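### 3.2 Gripper upkeep and re-zeroing between runs

Everything in Section 4 depends on the fingers closing where the controller thinks they close, so the upkeep routine is set down in full. It was written up by Nandi Jacobs from the bench log. Mulugeta Mekonnen did most of the actual spanner work. Short version: clean, check, zero, test pick, sign.

**Mounting.** Cell sits on a metal rail frame at the edge of the bench. The arm base is bolted to the rail through a bracket. Bolts are socket head and they do work loose. We first put this down to the arm stopping too hard at the end of each move, and lowered the speed limit, which helped a bit. Thread lock helped more. Current practice is thread lock on every base bolt, a paint mark across head and bracket, and a glance at the marks before power goes on. If a mark has shifted, the bolt comes out, gets cleaned and goes back in. Never just nipped up. Tightening over old thread lock gave us a false feel twice, and both times the arm was out of line by the afternoon.

**Fingers.** Two-finger gripper, tapered tips. The tips pick up a film from handling the fruit props and the film changes the grip more than we expected. Wipe down with a dry cloth, then a damp one, then leave to dry before the jaws are closed. No solvent. Bheki Venter tried one on a spare pair in December and the surface went tacky and stayed that way. Spares are kept in a bag in the Viltow cabinet, left and right labeled with tape. They are not the same part, whatever the drawing says.

**Re-zeroing.** Done every 20 picks, or after any stall. Steps as used:

1. Arm to the park pose, motors on, gripper open.
2. Close at the lowest force setting until the tips meet. Read the jaw position.
3. Open, close again. The two readings should agree within 2 counts.
4. If they dont, check for dirt at the finger root, then the drive belt, in that order.
5. Store the new zero and write it in the log by hand as well. The Tronau controller drops stored values if it is switched off too soon after saving.

Step 4 catches nearly all of it. Belt slack showed up only once in the whole series, after a jam against a container wall, and Sipho Magagula swapped the belt with the arm still on its mount. Took 18 minutes including the zero. The earlier plan was to take the whole wrist off, which means redoing the camera alignment too, so we dropped it.

**Cables.** The loop near the arm base needs enough slack for full wrist turn. Too little and the plug creeps out, and the fault then looks exactly like a motor fault: joint stops, red light, no message worth reading. Check the plug before opening anything. We lost a morning to this and it is the reason the plug now has a clip.

**Test pick.** After zeroing, one artificial strawberry is gripped. We look for even contact on both sides and no roll in the jaws. Soft setting first, then the working setting. A prop that squirms or pops out means the zero is off, or the tips are dirty agian. Results are in Table 3, with the failed checks left in. Adelmo Rizzi read the log independently and his counts match ours. 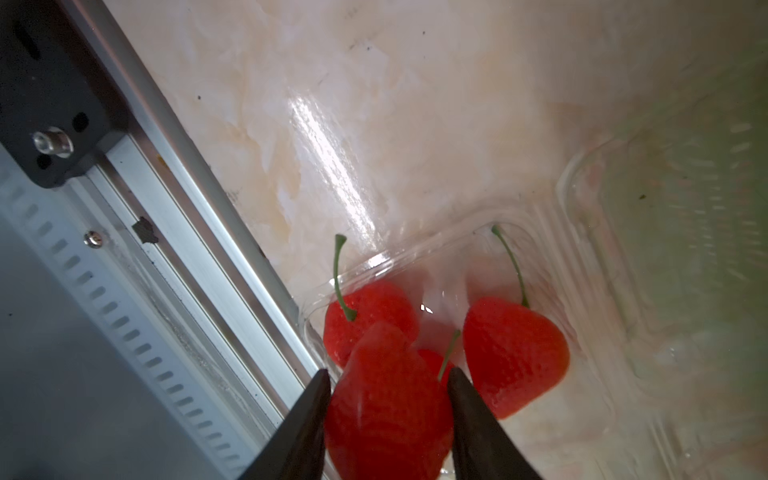
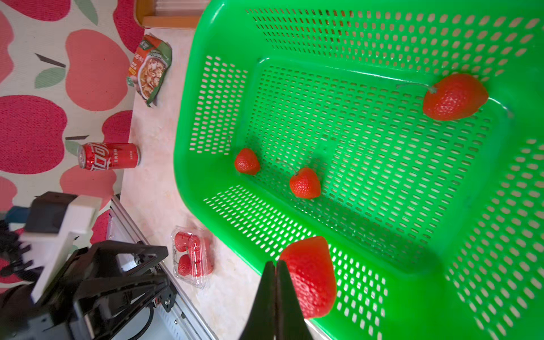
**Figure 3.** Wrist camera views with a strawberry prop at the fingers. First: clear plastic container. Second: green basket.

Why not re-zero before every single pick? Time, mostly. The routine stops the cell and the drift over a normal run stayed too small to matter, so the extra checks would have slowed the work without changing what we measured.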